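Shelf Restocking Demos: Bench Tips for Recording Pick-and-Place at Home or in the Workshop

Setup notes from the Pondstead bench, updated in May
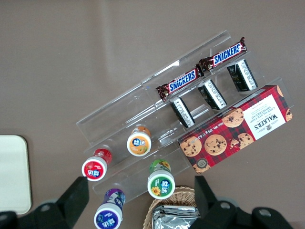
Wrist view over the snack rack. Four gum bottles on the left, shortbread box on the right, both fingers open.

These tips are for people who record teleoperated demonstrations on a tabletop arm and want episodes they can train on without throwing half of them away. Most of it comes from the snack shelf task, which we ran first at Pastthorpe and then moved to Pondstead. The same habits work for spice jars, paint tubes or boxes of screws.

Choosing the items

Mix your shapes. A cylinder, a flat bar and a wide box ask for different grasps, and a policy trained only on bottles will try to pinch a box like a bottle. Keep the number of products small at first. We added new ones only after the first set was working.

Several colors of one product are useful if your instructions name the color. "Pick up the green bottle" teaches very little when there is only one bottle on the rack.

Check that each item fits between the fingers at full opening before you record anything. For a wide box, decide ahead of time which side the operator should grasp, and write it on the task sheet. If three operators pick three different sides, you will see it later as hesitation just above the box.

Foil wrappers and clear plastic throw highlights that move as the arm moves. Keep some in the set, but don't start with them.

The rack

A clear acrylic rack looks tidy and is hard on depth cameras. If you rely on depth, put a strip of matte tape on the front lip of each tier. If you train on color images alone, leave it bare.

Acrylic slides. Put rubber shelf liner under the feet, trimmed so it doesn't show. Wipe off fingerprints with a microfiber cloth and a little dish soap in water. Don't use ammonia glass cleaner, which can craze the plastic.

Turn the rack between blocks of episodes. A rack that is always square to the table gives you a policy that only knows square racks. We turn ours after every 50 episodes and log the change in the block notes.

The table

Use a plain matte surface. Gloss reflects the lamp, and the bright patch ends up in every wrist image. Contact paper in a dull brown or gray is cheap and easy to replace when it gets scratched.

Leave open space near the rack. The operator needs somewhere to set an item down after a poor grasp and try again. Recoveries like that are worth keeping, so tag them "recovery" and leave them in.

Recording

Start every episode with the fingers open and the arm at the same home pose. Wait 2 seconds before moving. The still part is easy to trim, and a start that is missing can't be put back.

Move at a steady pace. New operators rush to the item and then creep for the last inch. Have them practice with the recorder off until the whole reach looks even.

Close the gripper once. Repeated squeezing to make sure of the grip gets learned along with everything else.

Change the item order between episodes. Shuffle a stack of index cards with the item names and work down the stack.

Write the instruction before the episode, in the words a shopper or a stock clerk would use. Fixing the text afterward takes longer than you would think, and people start describing what the arm did instead of what it was asked to do.

Checking the data

Look at the first and last image of every episode the same day. It is quick and it catches most bad labels. From the Pastthorpe and Pondstead sessions we had 2764 episodes, and 495 were dropped at this step. The usual reasons were a wrong color in the instruction, an item already out of place at the start, or a wrist camera knocked off its angle.

For the camera, draw a pencil line across the mount and the bracket. If the line is broken, stop and realign before going on.

We name folders by site, task and block, so Abugri_snack_07 is block seven of the snack task for the Abugri set. Jerkusberg used dates for a while and had to rename everything when two blocks were recorded in one afternoon.

Care and storage

Replace dented boxes and torn wrappers when the label gets hard to read. Keep a spare of each product in a lidded bin, away from the heat of the lamp. Chocolate bars go soft under a lamp and then bend in the grasp, so swap them out between blocks.

Wipe the finger pads with isopropyl alcohol at the end of the day. Let them dry before the next run.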